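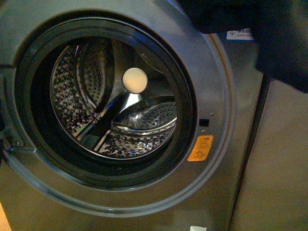

Jornside College – Department of Sports Therapy

Week 5 notes: ankle sprains

Hello again! Today I want to get you comfortable with the first 56 hours or so of nothing much happening – I mean rest, a bit of compression, and gentle circles with the foot once the patient can bear it. Please read page 88 before the practical. Lungile Matlala is taking the taping group and I'll have everyone else for balance work. Always test the good ankle first, then compare. Bring shorts and a towel.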